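About Stumel

Stumel is a neighborhood photo project in Pisotberg. We started it after reading one too many lists of "most livable towns" and wondering who had checked. Most of the praise for this place comes from people selling it, and most of the complaints come from people who drive through.

So we ask residents to send in pictures of their own block. The archive holds 784 of them, from 26 streets. Does that prove anything? We doubt it. A nice porch on Gundano Street says little about the rent – or the bus that stopped running there.
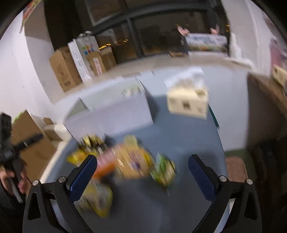 How to take part

Send up to three pictures with a street name. No filters, please. The next show opens in August at Kordestani Hall, and entry is free. We take no money from the city, and we don't give awards.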